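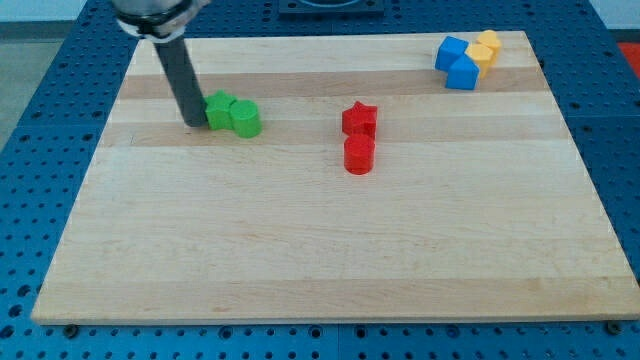

Report of a visit to the Drolholm shared workshop

Date of visit: 14 September 2023
Prepared by: Beatriz Godinho, Valente Makers' Association

1. Purpose

The Association is considering whether to support a member-built robot arm at its own premises. Drolholm was chosen for a first visit as its members have been at work on a similar build, known to them as Drilska, since before the present tenancy.

2. The workshop

Drolholm has 17 paying members and shares a yard with a joinery. The robot has the far end of the ground floor. Access is by the side door only, and the goods lift is not available to visitors.

3. The build

The arm works over a blue metal table with a regular grid of small holes, to which fixtures may be bolted wherever they are wanted. A broad board of glued wooden strips lies on the table and serves as the working area. In place of a gripper the arm carries a plain dark rod, with which it pushes objects across the board.

The blocks in use are of coloured plastic: stars, cylinders, a cube and house-shaped pieces, in green, red, blue and yellow. Tasks are set by colour. At one stage the rod stood against the green star, which was touching the green cylinder, with the red pair near the middle of the board and the blue and yellow pieces together in the far right corner.

Members explained that a star is harder to push in a straight line than a cube, as it turns when the rod meets it between two points. The control program, which they call Sonis, was rewritten in August to make shorter pushes. Their log holds 272 entries under the new version. We were not given a copy.

4. Costs

Spending to date, excluding the arm, stands at over 2725 euros. The table accounts for most of this. The board was glued up next door from offcuts and was not charged for.

5. Matters for the Association

Our own room would need a firmer floor before a table of this weight could be placed in it. A quotation has been requested. Drolholm is willing to receive a second party of up to 3 members, and names should be sent to the office.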